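# Do not read while operating machinery

Agathe Carré has written, by her own estimate, more words than Tolstoy, and she accepts that most of them were thrown away with the box. She writes patient information leaflets, the thin folded sheets that come with medicine and can never be folded back again.

We meet at Cha, a café near the Deleo offices, at four in the afternoon. She has brought her own biscuits, which she eats openly in front of the staff.

"People ask if I'm a doctor," she says. "Then they ask if I'm a writer. I say I'm the person who tells you to tell your doctor, and after that they talk to someone else."

She came to the work from cookery books, where she checked recipes for missing eggs. A recipe and a leaflet, she says, are read in the same state of mind: standing up, slightly worried, with one hand busy. Her first leaflet at Deleo was for an indigestion tablet. It went through 136 drafts. The sentence that caused the trouble was "Take with food."

"What's food? Is a biscuit food?" She looks at the biscuit. "Someone wanted 'Take during or immediately after a meal.' Someone else said people who live alone don't call it a meal. There was a fortnight on whether soup counted. We went back to 'Take with food.' It's a very good sentence and I'm still rather proud of it."

Much of her week goes on testing. A leaflet is given to ordinary people, who are then asked to find things in it: what to do about a missed dose, how to store it, when to ring somebody. The sessions she enjoys most are the ones where her own work falls to pieces. Mal-soon Um, a retired dressmaker of 89, has become her favourite reader and her most feared.

"I'd written 'Do not stop taking this medicine without speaking to your doctor,'" Carré says. "Mrs Um read it and said, 'So if I speak to him, I can stop.' I said well, it depends what he says. She said, 'You haven't put that.' And I hadn't! I'd been writing that line for years."

Did she change it?

"I tried. It got longer and worse. She's seen the longer one too, and she thinks it's nagging."

The folding is not her department, and she would like this made clear. It belongs to Emiliano Toledo, who has been fitting other people's sentences onto paper at Deleo since before she arrived and who regards every new side effect as a personal attack. They have worked together for years on what both describe as good terms. When I ring him later, he says Carré is a fine writer and that he wishes she'd do less of it.

"A leaflet has two sides," he tells me. "She believes it has three."

I put this to her by email and she replied with a photograph of a leaflet folded into a swan.

She is less cheerful about the order of things. The long list of side effects tends to sit near the back and to be read first, usually at night. Then there is the matter of how often is often. Kyu-ri Ki, who runs the reading tests, asked a group what they understood by "uncommon". One man thought it meant him, and a woman thought it meant posh.

"You write 'uncommon' and somebody hears 'coming for me'," Carré says. "So you put a number in. Then they hear the number. My own mother had a leaflet of mine and rang up to say she'd got all of them. I said, Maman, one of those is only in men."

There have been attempts to replace the paper. Deleo bought a system called Kilix, which was supposed to let patients point a phone at the box and have the right section read aloud. Carré wrote the script for it. The voice was pleasant but could not say "diarrhoea" without sounding delighted, and the trial was wound up in July. She kept a recording, and plays me some of it on her phone. A couple at the next table ask for their bill.

She doesn't mind being unread, she says, and I almost believe her until she gets on to Woo-jin Chae. He is a pharmacist in Curno, where she spent a working holiday that turned out to have very little holiday in it. For 3 days she stood behind his counter and watched people collect their medicine. Some opened the bag in the shop, took out the box, took out the leaflet, and handed it back to him.

"Like a receipt," she says. "'No, I don't need that, thank you.' One of them was holding mine. I wanted to chase him down the street and read it to him."

Chae's advice was to put the important part where people would look, and people look at the container. So her current project is labels. She has 5 lines to work with, one of which is already taken up by the patient's name, and she talks about the remaining 4 the way other people talk about a small garden.
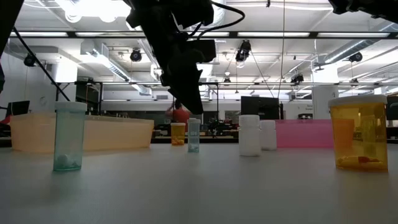
"You can't be clever on a label," she says, brushing crumbs into her saucer. "You get 'One each morning' and if you're lucky you get 'with water'. I've asked Emiliano for a slightly smaller typeface. He's thinking about it, he says. He's been thinking about it since the spring."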